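What I Pack for the Night Bus

The overnight bus from Painemal to Grasow covers 900 kilometers, and I take it every September. The fare went up again this year. It's now 62 one way, still cheaper than the train.

Food

There is one long stop, at Florholm, and the kitchen there closes before the bus gets in. I bring bread, hard cheese and two apples. I also bring something sweet — it helps around four in the morning.
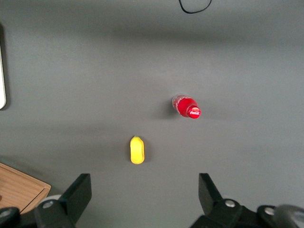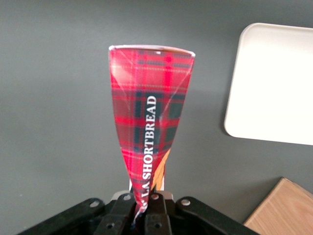
Coca-Cola and shortbread, my usual.

Sleep

Sit on the left side, ahead of the rear axle. The heater runs along the right wall and you will cook. I use a rolled sweater for my neck and keep my shoes on, as the floor gets cold after Nirholm.

Money

Keep small bills. The restroom at Florholm takes 50 in coins and the attendant will not break a 100. I keep mine in a coat pocket — the bag goes under the bus and you can't get at it until Grasow.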